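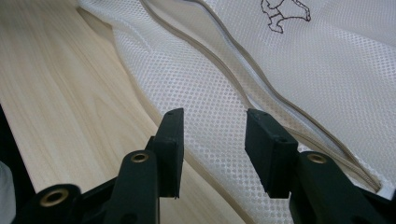 ¿Qué es la comunidad solar de Itulmont?

Es una instalación de paneles fotovoltaicos compartida entre vecinos. Los paneles están en el tejado del antiguo almacén de Prandarico, y la electricidad que producen se reparte entre las viviendas inscritas según un coeficiente que cada familia firma al entrar. Cada vivienda conserva su contador y su contrato con la comercializadora que prefiera.

¿Quién puede inscribirse?

Cualquier persona que tenga un contrato de suministro a menos de 540 metros del almacén. Es una distancia que hemos fijado nosotros en los estatutos, para que el grupo sea manejable. Los inquilinos también pueden participar. En este caso pedimos una copia del contrato de alquiler y el permiso del titular del suministro, si es otra persona.

¿Cuánto cuesta entrar?

La cuota de entrada es de 200 euros y se paga una sola vez. Después hay una cuota de 4 euros al mes para el seguro, la limpieza de los paneles y el mantenimiento del inversor. La cuota de entrada no se devuelve, pero se puede traspasar a la persona que ocupe la vivienda después de usted.

¿Tengo que hacer obras en mi casa?

No. La energía llega por la red de siempre y el reparto se calcula en la factura. Ningún técnico necesita entrar en su vivienda. Si alguien llama a su puerta en nombre de la comunidad y quiere cambiarle el contador, por favor no firme nada y escríbanos.
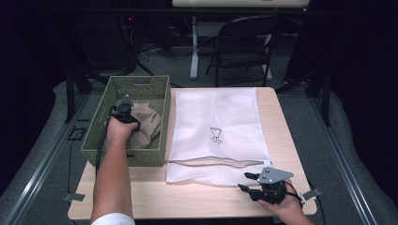

Lo que sí recomendamos es mover una parte del consumo a las horas de sol. Entre las once de la mañana y las cuatro de la tarde es cuando más se aprovecha la instalación. En agosto la producción es alta y muchas casas están vacías, por eso revisamos los coeficientes después del verano.

¿Qué pasa con la energía que no consumo?

Se vierte a la red y su comercializadora se la compensa en la factura, si su contrato lo permite. Conviene preguntarlo antes de inscribirse, porque algunas tarifas no incluyen la compensación. Sânziana Vasiliu puede mirar con usted una factura reciente y explicarle las líneas que no se entienden.

¿Cuánto tarda el alta?

Depende de la distribuidora. La última vez fueron 13 semanas desde que enviamos los papeles. Durante la espera no se cobra la cuota mensual.

¿Habrá baterías?

De momento no están previstas. Ovidiu Anghel ha pedido un presupuesto a la empresa Wemness y lo presentará en la próxima asamblea.

¿Cómo me doy de baja?

Con una carta o un correo a Mircea Pîrvu, un mes antes. Los formularios de alta y de baja se recogen en la oficina de Prandarico, por las mañanas.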